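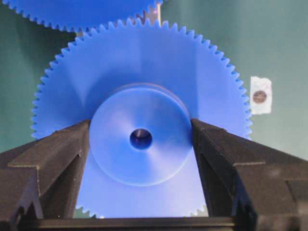
By Imogen Farrant
Contributing writer, Home and Making

Filed under: Features / Slow Living

My grandmother's kitchen clock stopped on a wet afternoon when I was nine, and I remember the quiet more clearly than I remember the clock. It had a loud, slightly bossy tick that you stopped hearing after a day or two in the house, and then it was gone and we all looked up from our tea. It went on the dresser, face to the wall, and there it stayed until last January, when it came to me in a box marked "kitchen, misc".

I had no plan to mend it. I am not a mender by nature (I once glued my own sleeve to a teapot). But a friend had mentioned the Tronen evening class, which meets above the old seed merchant's and costs 17 pounds a term if you bring your own screwdrivers, and the winter was long, and I do like a room with a kettle in it.

The first thing you learn is that a clock is mostly waiting. A spring or a weight wants to let go all at once, and everything between it and the hands is there to make it take its time. Small wheels drive large ones, large ones turn slowly, and somewhere near the end a little lever says tick, and then tock, and lets one tooth past. I must have had this explained to me four times before I really felt it, turning a wheel with my thumb and watching its neighbour creep.
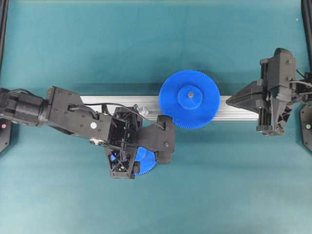

The long way round

My clock is a Borbély, made in a factory that turned out roughly 200 a week in its best years and closed before I was born. Finding parts was another matter. I wrote to a supplier called Gendatent and got a very kind letter back, saying no, but had I thought of cleaning it?

I had not. It took three evenings, a good many cotton buds and most of a tin of Drimerus oil, used a drop at a time on the end of a pin. Under all that old kitchen grease there was nothing broken at all. It had simply been near a frying pan for too many years — as had most of us in that family.

It loses a few minutes a day now, and I put it right on Sundays while the potatoes are on.

Print this article
E-mail to a friend

Related features
The pleasure of a well-kept shed
100 years of the village bandstand
Darning for people who hate darning
What to do with a box marked "misc"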